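Robot arm build thread, Dec 21, 2020

1/ OK so I finally have a bench slot at the Galli Street shared shop, and an arm plan I believe in, so I'm going to post the whole mess as I go. Project name is Postlow. The name means nothing, I needed something to call the folder!

2/ Goal: a tabletop arm that grabs small upright stuff, lifts it, and puts it back down in the right spot. Very boring to my family, very exciting to me. I'm doing everything in sim first, because last February I went straight to hardware and stripped a gearbox on day one (still have it, it sits in a jar).

3/ So most evenings now are me in the sim, in a make-believe shop room with planks on the floor and yellow floor lines, nudging joint angles. The arm stands on a green pedestal in there. I've been working out how low the wrist can go before the gripper gets pushy with whatever is under it. Lower than I figured, which is good news for my short forearm.

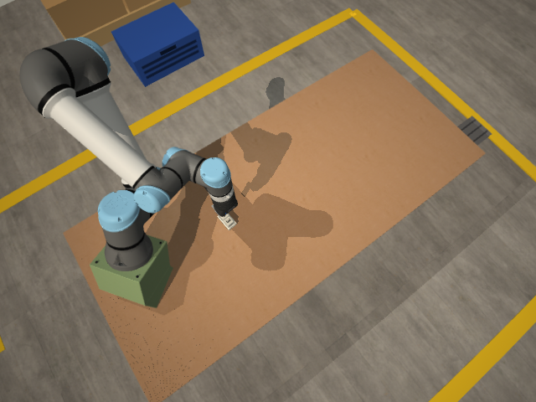
4/ Things I got wrong this week. First, the tool offset. I had typed it in from the flange and the solver wanted it from the last joint center, so every approach came in deep. Took me two evenings and one very long shower to work it out.

5/ Second, shadows. I turned on proper lighting because the wrist camera code is supposed to cope with it, and the arm throws big dark blobs all over the surface. My edge finder loves them. It thinks every shadow is a part! Going to try a depth threshold before I start fiddling with the lights. I want the ugly lighting to stay in, the real shop has one bad window and a tube light that buzzes.

6/ Third, and this is a small one, the reach. I set the limit at 400 mm and then kept wondering why it wouldn't go to 410. Reader, I had set the limit at 400 mm.

7/ Money talk, since a few of you asked. The wrist motor was $119 from Ekolgate and that's the big one so far. Bearings came out of a dead printer. Real pedestal is going to be scrap steel from the Bolville yard if they open before the holidays. I'm trying hard to keep the gripper cheap – I know I'll crush a finger or two while I learn how much to squeeze.

8/ Grasp test rules, written here so I can't cheat later: 100 tries, random start pose, no touching the config halfway through. It counts if the part gets up off the surface and back down without falling over. Knocking it sideways and catching it does not count, even when it looks cool (it looks so cool).

9/ The target I'm stuck on now is a thin white rod standing up beside a little block with 045 on it. Come in straight from above with the fingers open, go down, close. Simple on paper. The rod is so skinny that a tiny yaw error puts a fingertip right on top of it, so I've been slowing the last bit of the descent and checking pose every 50 ms. Lining up the two fingers around it is weirdly calming to watch.
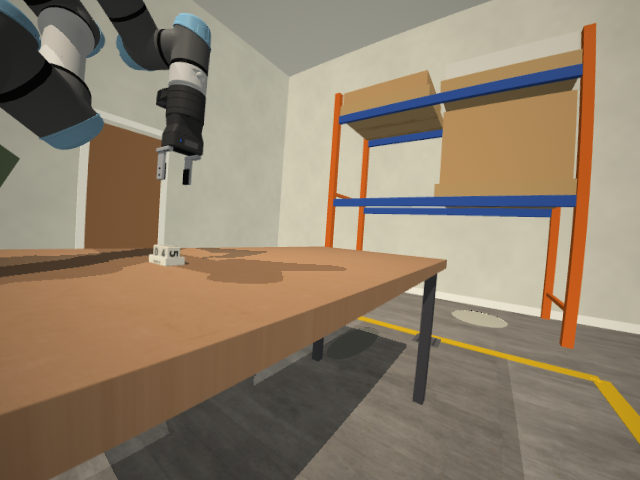
Natalina Fontana: are you closing on position or on force? I fought a thin part like this for weeks and position-only kept bending it. Cap the motor current and let it stall gently.

10/ Position, and now I feel silly, thank you Natalina. The Ekolgate motor reports current, so I can cap it for real on the hardware. In sim I'll have to fake it with a force limit on the finger joints. Adding it tonight.

11/ Next up is the force cap, then the full run with the rules from post 8. If that goes okay I'll print the first finger set and clamp a test bracket to the bench. The shop has one decent vise and I've signed up for it Saturday morning.

12/ Also if anyone has a spare pair of M3 heat-set tips for a soldering iron, please shout. Mine rolled under the drill press and I'm not going in there.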